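Write the Rule Before the Demonstration Counts

4/23/23

Most of the written rules I have read for hand-held gripper work are about the tool. They tell you how often to check the pads, how to mount the camera, what to do when a jaw sticks. Very few of them say anything useful about the person holding it, and almost none say anything about the cloth, the bed or the room. I think that is backwards, and I think it is why so many clothing sets turn out hard to use.

I spent part of last December going through one of these sets for Drelton. It had 2,764 recordings of people handling laundry with a hand-held gripper. The written procedure was two pages long. It said to begin with the garment "in a natural state" and to end with the garment "folded." Those were the only words in it about the task itself.

You can guess what happened. One person took a natural state to mean dropped from waist height. Another laid each shirt out nearly flat, sleeves to the sides, and then began. A third seems to have started from half folded. By my tally 1,818 of the recordings could be matched to a clear starting condition. The rest could be used for something, but you could not say what rule they had followed.

My view is that a standard for this work should fix three points and leave everything else alone. It should say how the garment is placed at the start. It should say what counts as a grasp, meaning where on the cloth the jaws may close and how much material has to be between the pads. And it should say when the recording stops. All of this fits on one sheet of paper.

What it should not do is tidy the room. I have seen draft rules that ask for a plain table, one light source and nothing within arm's reach. The people who write them mean well. They want the recordings to match. But a bed at home has a patterned sheet on it, a pile of blankets down one side and a cable lying near the pillow, and a white garment gets handled in the middle of all that. If the finished system is going to work in bedrooms, the rule has to let bedrooms in.

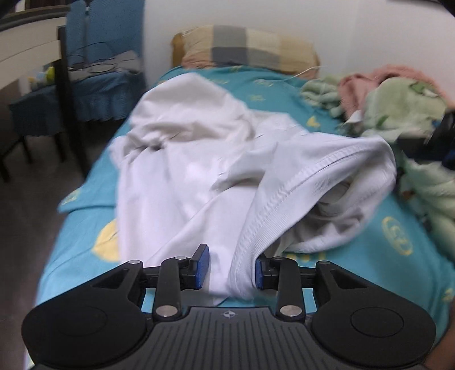 Urnell wrote back after reading a draft of this piece and said the grasp rule was the part most likely to fail, as people will hold a sleeve wherever the last motion left their hand, and a sheet of paper will not change that by the second hour. Better, in Urnell's view, to let them grasp anywhere and label it afterward.

I take the point about the second hour. I don't agree on the labeling. Labels added later depend on someone looking at a fold of cloth and deciding what the person meant by it, and two reviewers will often decide differently. At Flekasgate, where labeling afterward was the policy, 145 clips went back for a second look in one batch, and most of the arguments were over whether the jaws had the hem or the fabric just above it. Had the rule said "hem or within two fingers of it," there would have been much less to argue over.

A rule also gives the worker something to point to. If a grasp slips and the paper says to reopen the jaws and try again without stopping the recording, the worker knows that a slip is allowed. Without that line, people stop, delete and start over, and you lose the recoveries. I would put recoveries near the top of any list of what a cloth set needs.

The Panyasiri procedure is the closest I have seen to what I want. It is short, it uses everyday words, and it has a line saying that anything in the room may stay where it is unless it blocks the jaws or could trip someone. I would add a limit on how long a person works before a break, and a place to write down when the rule could not be followed and why. That second item costs a few seconds per session. It also tells you which parts of the rule are wrong, and some of them will be.

I would like to see buyers ask for the procedure before they ask for the count. So far, in my experience, the count comes first and the procedure arrives as an attachment, if it arrives.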